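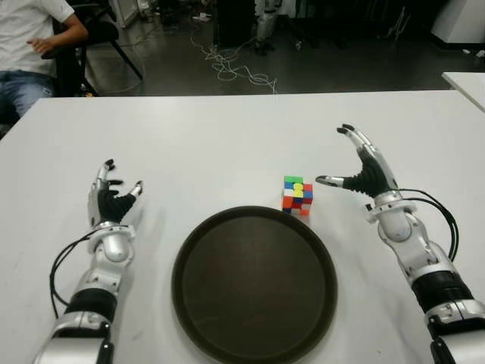 Figura 3. Bandeja redonda e cubo de cores sobre a mesa branca.

3.2 Bandeja, objeto e superfície de apoio

A tarefa de arrumação estudada nesta secção parte de um conjunto reduzido: uma mesa, uma bandeja circular de rebordo elevado e um único objeto pequeno. A escolha segue o inventário doméstico de Antwi, no qual a bandeja é o recipiente aberto que mais vezes aparece em mesas de sala e bancadas de cozinha. Ao contrário da caixa, não esconde o que contém; ao contrário do prato, não está associada a uma refeição. Quem arruma usa-a para juntar coisas soltas que ainda não têm lugar definido.

Na Figura 3 a bandeja é castanho-escura, quase preta, e assenta na mesa branca. O contraste entre as duas superfícies foi um critério de seleção, pois o contorno do rebordo tem de ser legível nas imagens usadas para anotar a posição dos objetos. O cubo está fora da bandeja, junto ao rebordo. Chamamos a esta disposição «exterior próxima» e distinguimo-la da «exterior afastada», em que a distância ao rebordo ultrapassa 25 cm.

O puzzle em forma de cubo foi preferido a outros objetos da lista Laltora por duas razões. Tem faces planas e pousa sem rolar, o que permite repetir a posição inicial. As cores das faces servem também para registar a orientação – um dado que se perde com objetos lisos ou de uma só cor. O estado de resolução do puzzle não foi controlado.

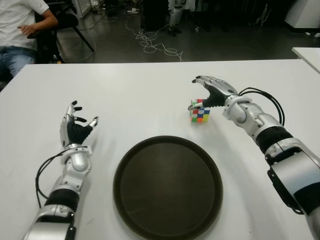 Última alteração desta página: 18 de novembro de 2024

O cubo baralhado mostra autocolantes vermelhos, brancos, azuis, verdes, amarelos e cor de laranja. Para a anotação basta identificar a face superior e uma das laterais; a terceira face visível é usada apenas como verificação. Quando as duas leituras não coincidem, a imagem passa para a segunda anotadora, segundo o protocolo Gromness.

O interior da bandeja levanta um problema diferente. É plano e escuro, mas devolve reflexos ténues da luz ambiente, que podem ser tomados por riscos ou por restos de outro material. Nas 2000 imagens anotadas em junho, as marcas deste tipo foram registadas numa categoria própria e excluídas da contagem de objetos.

Considera-se concluída a arrumação quando toda a base do cubo fica dentro do rebordo. Um cubo apoiado no próprio rebordo – caso pouco frequente, mas presente no conjunto Ferneten – é classificado como «incompleto», mesmo que se mantenha estável. A posição dentro da bandeja, ao centro ou encostada à margem, é anotada mas não entra no critério. A secção 3.3 alarga a análise a bandejas com mais de um objeto.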